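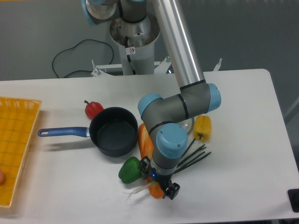

Evaluation of the Prakeo Tabletop Manipulation Kit
Student project report, Robotics Systems module, Wamstead Technical College
Prepared by Faustine Pichon
Submitted Mon 3 April

The purpose of this project was to review the Prakeo tabletop manipulation kit, which the department is considering for its second-year laboratory course. The kit is supplied by Zilleck as a teaching package and includes control software, a set of exercises and an instructor's guide. The college received it on a trial basis, with the loan period ending in May.

The review was limited to three matters: the setup procedure, the quality of the written exercises, and the suitability of the kit for students with no earlier experience of robot arms. Long-term reliability was outside the scope of the project. Price was also excluded, as the supplier's offer to the department is still under discussion.

Work was carried out with the arm mounted on its pedestal behind a white table. The kitchen exercises were chosen over the block-stacking exercises because the objects differ more in shape and give a better test of grasp planning. A saucepan and a set of play vegetables remained on the table throughout, and their positions were changed only between runs. 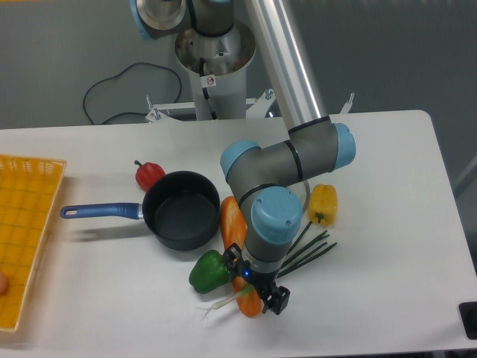
2. Setup and Exercises

Installation followed the instructor's guide. The mechanical steps are clearly written and could be completed by two students under supervision. The software steps are less satisfactory. The guide refers to menu names from an earlier release, and the calibration page assumes that the user already knows the difference between the base frame and the tool frame. A short note prepared by the Beddoe laboratory group was used to fill this gap.

The exercises are arranged in order of difficulty. The first group asks the student to move the gripper to a position above a named object and hold it there. The second group adds a grasp and the third adds placement in or beside the cookware. Long, narrow objects such as the green onion require the student to consider the angle of approach, and this is well explained. The bell peppers are treated more briefly – the guide gives one suggested approach and does not discuss objects lying on their side.

The software recorded 1,645 motion commands over the trial. More than 200 of these were repeated commands issued during calibration, a share that the author considers high for a teaching product.
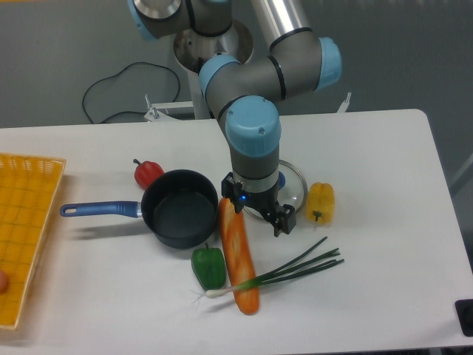 3. Findings and Recommendations

The pot lid exercise was the most useful in the set. The lid is clear glass with a small blue knob at its center, and the student must decide where to place the open fingers before any downward motion is made. It is recommended that this exercise be kept in the course and moved to an earlier session.

The kit is considered suitable for second-year use, subject to the following conditions. The supplier should provide a guide that matches the current software. The calibration procedure should be rewritten for beginners, with a worked case for each frame. Students should complete the college safety briefing before the arm is powered, as the guide covers this subject in a single paragraph.

A further trial with a full class is proposed before the end of the loan period. The command logs and the marked copy of the instructor's guide have been placed in the department's project archive.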